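**工单主题：** 联署已到门槛，状态仍为“未达标”，无法转交议会
**产品：** Lader 请愿与联署模块
**提交单位：** Pokholm 市议会秘书处
**提交人：** Genalyn Sarmiento
**处理人：** Narayanan Chacko（Drokico 二线支持）
**开单日期：** 2023年1月25日
**优先级：** 高（提交时为中，当日下午上调）
**状态：** 已解决，遗留两项转产品待办

---

## 问题描述（提交人填写）

我们有一份居民请愿，要求议会修改议事规则，把公众发言环节从会议末尾移到议程表决之前。按照我市的请愿规则，联署满 300 人就必须列入下一次全体会议议程，由秘书处在系统里点“转交议会”。

今天上午公开页面上的计数已经到 300，进度条也是满的。后台打开同一份请愿，状态却是“未达标”，“转交议会”按钮是灰色的，鼠标移上去提示“有效联署不足”。发起人已经打了两次电话来问，还把公开页面的截屏发给了两位议员。议员办公室现在问我们是不是在压这份请愿。

我试过的办法：

- 退出重新登录，没变化。
- 换了一个浏览器，没变化。
- 请同事用她的账号看，和我看到的一样。
- 把联署名单导出成表格，想自己数一遍，但导出来只有 20 行，不知道其余的去哪里了。

请尽快处理。议程要提前公示，错过这一次就要等下一次全体会议。

## 处理记录

### 记录一 受理

（Narayanan Chacko）

已收到。先确认三件事，麻烦回复：

1. 这份请愿是在线联署，还是有一部分纸质签名由秘书处补录？
2. 请愿设置里的“联署资格”选的是哪一项？是“全体居民”还是“登记选民”？
3. 导出时点的是列表右上角的“导出”，还是“报表”菜单里的“联署名册”？

在查清之前请不要手工改状态，也不要关闭请愿再重开。重开会重新计算公示期，原来的联署时间戳会变成“迁移”，以后有人质疑时不好解释。

### 记录二 提交人回复

（Genalyn Sarmiento）

1. 全部是在线的。发起人问过能不能交纸质的，我们答复可以，但他最后没有交。
2. “登记选民”。我市规定联署人必须是本市登记选民，外地人不算。
3. 列表右上角的“导出”。“报表”菜单我没有用过，我的账号里也看不到“联署名册”。

另外，公开页面的计数还在涨，下午又有人签。能不能先把公开页面的数字冻结？现在这个数字越大，我们越难解释。

### 记录三 初步检查

（Narayanan Chacko）

公开页面的计数不建议冻结。冻结会同时停止接收联署，居民那边会看到“本请愿已停止联署”，等于提前截止。贵处如果书面要求我可以操作，但后果由秘书处承担。

导出的问题和状态的问题是两回事，先说导出。列表右上角的“导出”只导出当前页，而列表每页显示 20 条，因此表格里是 20 行。数据没有丢失。完整名单要走“报表”→“联署名册”，这个菜单需要“请愿管理员”角色，提交人的账号目前是“请愿经办”。角色由贵方的系统管理员分配，我们不代改。

再说状态。我在后台只读方式查了这份请愿的联署记录，有两类：

- 资格状态为“有效”的；
- 资格状态为“待核”的，有 91 条。

公开页面的计数把两类加在一起。后台判断能不能转交时只看“有效”。所以两边都按各自的规则在算，数字对不上是口径不同造成的。

“待核”的意思是：系统拿联署人的资料去比对选民登记册，没有得到明确的“是”或“否”。正常情况下一份请愿的待核只有零星几条，多半是刚搬家或者改了姓。91 条不正常，需要找原因。

### 记录四 提交人补充

（Genalyn Sarmiento）

已请我们的管理员给我加了“请愿管理员”，现在能看到“联署名册”了，完整名单已导出。

有几位待核的人我认识，是多年的老住户，每次选举都投票，不可能不在登记册里。其中一位是退休教师，以前在我们的选区听证会上发过言。我给她打了电话，她说签的时候一切正常，页面显示“感谢您的联署”，没有任何提醒。

我另外注意到，待核的人住得很集中，看街道名大部分在河这一侧。不知道有没有关系。

### 记录五 缩小范围

（Narayanan Chacko）

有关系，谢谢。按选区字段给 91 条待核分组，结果是：全部落在“Pisharody 北”和“Pisharody 南”两个值上，没有例外。

而贵方现行的选区表里没有这两个值，只有“Pisharody”。

请确认：这两个选区是不是合并过？什么时候生效的？选区表是谁在维护，通过界面改的还是批量导入的？

### 记录六 提交人回复

（Genalyn Sarmiento）

对，合并过。议会通过了选区调整决议，“Pisharody 北”和“Pisharody 南”合并为“Pisharody”，去年 7 月生效。其他选区没有动。

选区表是选举办公室给的文件，由我们的管理员在生效那天导入。登记册是选举办公室自己更新的，我们只有读的权限。

合并以后我们办过别的请愿，没有出过这种情况。不过那几份都是关于市中心停车和图书馆开放时间的，这一带的人签得不多。 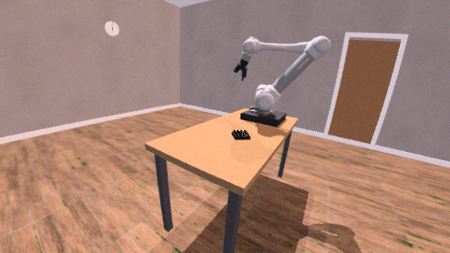

*图 1　木桌与机械臂（渲染图）*

### 记录七 原因分析

（Narayanan Chacko）

原因基本确定，过程如下。

居民第一次在 Lader 注册时填写地址，系统根据地址算出选区，写进个人资料。以后每次联署，系统直接取个人资料里存的选区，不再重新计算。这样做是为了减少居民每次签名要填的内容。

选区表在合并那天被替换，登记册也换成了新选区名。但已注册居民的个人资料没有跟着刷新，里面存的还是旧值。合并之后才注册的人没有问题，他们的资料是按新表算的。

联署时比对登记册，匹配条件是姓名、出生日期和选区三项。老用户的前两项对得上，第三项一个是“Pisharody 北”，一个是“Pisharody”，于是得不到完全一致的结果。系统的规则是：三项全对为“有效”，姓名或出生日期对不上为“无效”，只有选区对不上为“待核”。91 条全部符合最后一种。

所以：

- 不是居民操作错误；
- 不是登记册漏人；
- 不是有人刷签名，待核记录的登录方式、提交时间都很分散，没有看到异常；
- 也不是这份请愿特有的问题，凡是选区合并前注册、地址在这两个旧选区内的用户，只要参加限定“登记选民”的联署都会进入待核。

导入选区表时，系统应当询问“是否同时更新现有用户的选区”。我核对了贵方当时的版本，有这个选项，放在导入对话框的“高级”里，默认不勾。操作手册里提过一句，没有放在步骤中。

### 记录八 处理方案

（Narayanan Chacko）

两个方案，请秘书处选定后书面回复。

**方案甲：逐条人工核定。** 在“联署名册”里打开每条待核记录，对照登记册，点“确认有效”或“判为无效”。每条会留下经办人和时间。优点是不动任何用户资料，缺点是慢，而且以后这些居民再签别的请愿还会进待核。

**方案乙：刷新用户选区后重新比对。** 先由管理员对受影响用户执行“重算选区”，再对这份请愿执行“重新比对”。重新比对只处理待核记录，不碰已经有效或已经无效的。联署时间保持原值。操作日志里会有一条批量记录，附受影响名单。

我建议方案乙，但有一点必须提前说明：重算选区是按用户资料里的地址算的。如果有人搬离本市而没有改地址，系统仍然会认为他住在原处。这种人能不能算有效，最终看登记册里还有没有他。登记册里没有的，重新比对后会变成“无效”，不会再停留在待核。请确认贵方能接受这个结果。

在执行前，我会先在测试环境用贵方昨夜的备份跑一遍，把结果发给你们看。

### 记录九 提交人回复

（Genalyn Sarmiento）

和秘书长商量过，选方案乙。理由写在附件的内部便函里，便函已经存档。

两个要求：

1. 测试结果要有名单，不能只有数字。发起人如果要求查阅，我们得说得出每一条是怎么认定的。
2. 正式执行时我要在线上看着，执行前后各导出一份联署名册。

还有一个问题。系统昨晚自动给发起人发了一封邮件，说“您的请愿尚未达到有效联署要求，将于 21 天后截止”。他把这封邮件转给了当地的报纸。我们现在要不要发更正？

### 记录十 关于自动邮件

（Narayanan Chacko）

那封邮件由截止提醒触发，距离截止 21 天时发出，内容取后台的有效数，所以写的是“尚未达到”。邮件本身按当时的数据没有错，但没有提待核，容易让人误会。

是否更正由秘书处决定。从系统角度，建议等重新比对完成以后再发，免得先后出现两个说法。后续提醒我已经对这份请愿暂停，处理完再打开。暂停提醒不影响接收联署。

如果要对外说明，技术部分可以用下面这段，措辞请自行调整：

> 部分联署人的账户资料中仍保存选区调整前的选区名称，系统因此未能自动完成选民资格比对。秘书处正在更新资料并重新比对，联署时间以居民实际提交时间为准，居民无须重新签名。

请不要在说明里写具体有多少条会转为有效，测试还没做完。

### 记录十一 测试环境结果

（Narayanan Chacko）

测试已跑完，名单通过加密链接发给提交人，链接只开给她的账号。

- 选区重算：涉及的用户全部得到“Pisharody”，没有空值，没有落到别的选区。
- 重新比对：待核清空，绝大多数转为有效，少数几条转为无效。
- 转为无效的几条，原因都是登记册中查无此人，名单里单独列出。
- 原有的有效记录没有变化，逐条核对过。
- 备份之后新增的联署不在测试范围内，正式执行时会一并处理。

测试环境里的请愿状态仍然差几个有效联署。按备份的数据，无效那几条扣掉以后，有效数略低于 300。请心里有数：正式执行后是否达标，取决于备份之后新签的人里有多少有效。

### 记录十二 提交人回复

（Genalyn Sarmiento）

名单看过了。无效的几位我请选举办公室查了登记册，都确认已经迁出，结果没有异议。

差几个的事我已经告诉秘书长。我们不打算提前通知任何一方，等正式结果。可以执行。

### 记录十三 正式执行

（Narayanan Chacko，提交人在线）

执行步骤按顺序记录如下：

1. 提交人导出执行前的联署名册，保存到秘书处共享盘。
2. 对生产库做一次快照，确认快照可读。
3. 由贵方管理员执行“重算选区”，范围限定为选区值是“Pisharody 北”或“Pisharody 南”的用户。
4. 抽查若干用户资料，选区均为“Pisharody”，地址字段没有变动。
5. 由提交人对该请愿执行“重新比对”。
6. 页面提示完成，待核为零。
7. 提交人导出执行后的联署名册，与执行前逐条比较。

第五步第一次点下去报了超时，页面停在加载中。后台任务其实已经进队列，没有重复点。等了几分钟任务完成，刷新页面后正常。超时只发生在页面这一层，对结果没有影响。

执行后请愿状态自动变为“已达标”，“转交议会”按钮可用。备份之后签名的人补上了差额。

### 记录十四 提交人确认

（Genalyn Sarmiento）

执行前后两份名册对过，除了待核的变化和新增联署，其他一致。联署时间没有变。

已经点了“转交议会”，系统生成了转交文书，文书上的有效联署数和名册一致。秘书长签收了。请愿列入下次全体会议议程，议程公示还来得及。

公开页面的数字现在比后台的有效数多几个，就是无效那几条。发起人问为什么又不一样。我跟他解释了，他接受，但希望页面上能写清楚。这个能改吗？

### 记录十五 遗留事项

（Narayanan Chacko）

公开页面目前只有一个数，口径是“已提交的联署”，包括待核和无效。当前版本没有显示有效数的开关。贵方可以先在请愿正文下面的“说明”栏里手工写一句，例如“本页数字为已提交的联署数，最终以秘书处核定的有效联署数为准”。“说明”栏修改不影响联署。

转产品待办两项：

- **公开计数口径。** 限定“登记选民”的请愿，公开页面应同时显示已提交数和有效数，或者至少注明口径。
- **选区表导入。** “是否同时更新现有用户的选区”应当从“高级”移出，导入时必须选择；旧值在新表中不存在时，应列出受影响的用户数。

列表“导出”只导当前页的问题，之前已有别的客户提过，在同一张待办里，我加了贵方的情况作为补充。没有排期，有消息会更新到那张单上。

操作手册中“选区调整”一节已提交修改，增加了重算选区的步骤。

截止提醒已恢复。该请愿已转交，不会再发。

### 记录十六 对其他请愿的影响

（Genalyn Sarmiento）

管理员让我问一句，合并以后结束的那几份请愿，里面有没有因为同样的原因被判不达标的？如果有，我们得重新处理。

### 记录十七 回溯检查

（Narayanan Chacko）

查了选区合并生效之后贵方所有限定“登记选民”的请愿，包括已截止的。

图书馆开放时间那一份有几条同类待核，但它截止时的有效数已经超过门槛，结论不受影响。停车那一份没有。还有一份关于议员出席记录公开的请愿，待核里有一条旧选区的，该请愿离门槛差得很远，把这条算上也不够。

以上三份不需要改变结论。待核记录要不要补核，由秘书处定。如果要补，现在用户选区已经更新，在各自的联署名册里点“重新比对”就行，已截止的请愿也可以执行，不会重新打开联署。

### 记录十八 关单

（Genalyn Sarmiento）

图书馆那份和出席记录那份都点了重新比对，待核已清。结论没有变，存档备注里写了原因。

“说明”栏的那句话加上了，用的是你给的措辞，把“秘书处”改成了“市议会秘书处”。

可以关单。

**关单原因：** 数据问题，已修正
**根本原因：** 选区合并后导入新选区表，未同步更新已注册用户的选区值，资格比对产生待核
**是否需要客户后续操作：** 下次选区调整时，导入选区表须勾选“同时更新现有用户的选区”，导入后抽查用户资料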